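Starting a cultural club in a small town - do we need to incorporate?

Print this page | E-mail this page

Posted by Chathurika Siddiqui

Hi all, hoping someone has been down this road. A bunch of us in Usonport have been getting together for potlucks and New Year celebrations for ages, all Sri Lankan families plus a few neighbours who married in or just like the food. We've grown to 63 people on the e-mail list and it's getting a bit much for my living room. We'd like to become a proper club with a name and a bank account and maybe a children's language class on weekends.

My questions are: do we have to incorporate, or can we just open an account? How much should dues be? And how do you handle it when half the group speaks Sinhala at home and the other half Tamil, and some of the kids speak neither? I don't want anyone to feel it's not their club. We've got 422 dollars in an envelope from the last dinner and I'd really like it to stop living in my kitchen drawer.

Posted by Prasanna Jayawardena

Congratulations, that's a lovely size for a club! I helped get ours going over in Morin and we stayed unincorporated for the first while. Our credit union only wanted a one-page set of rules, minutes from a meeting showing who had been elected, and 2 signatures on every cheque. Ask at yours before you do anything else, as each branch seems to have its own idea of what paperwork counts.

We did incorporate later on, mainly over the hall. Once you're renting a space regularly somebody's name goes on the agreement, and I wasn't keen on it being mine if a kid went through a window. Insurance was easier to get afterwards too. The forms looked awful but my neighbour and I got through them in one evening with a pot of tea. Read your own province's rules though, mine may not be the same as yours.

Dues - keep them by household and keep them low. We tried charging per person and the big families quietly stopped coming, and of course those were the families with all the kids and all the good cooks. We went back to a household rate the next year and most of them came back, thank goodness.
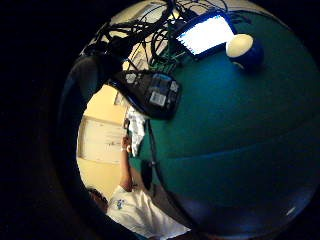 On the language question

I'd write the invitations in English with a greeting in both languages on top, and take turns with which one goes first. It sounds fussy, but people noticed and were pleased. For the children we gave up on a formal class after a term and did songs and cooking instead, with whichever auntie or uncle was free that day. My daughter can now count and swear in Tamil, which I suppose is something. If you do want a real class, look for a teacher first and set the time to suit them.

Also, have your first general meeting in December if you can manage it. Everybody's already in the mood to get together, and you've then got a few months to plan for April.

Posted by Rezaul Akanda

just get the bank account, we never incorporated and its been fine. dont let anyone talk you into a logo contest either, we had people not speaking over it

Posted by Anwara Marikar

I'm with Prasanna on household dues. The one thing I'd add is to check whether your town has a small grant for cultural groups. Rustulow gave us 500 dollars toward a drumming workshop, but we had to be incorporated to apply and we missed the first deadline because of it. So if grants are part of your plan, Chathurika, I'd do the paperwork sooner. And put that envelope in the bank, for heaven's sake!

Print this page | E-mail this page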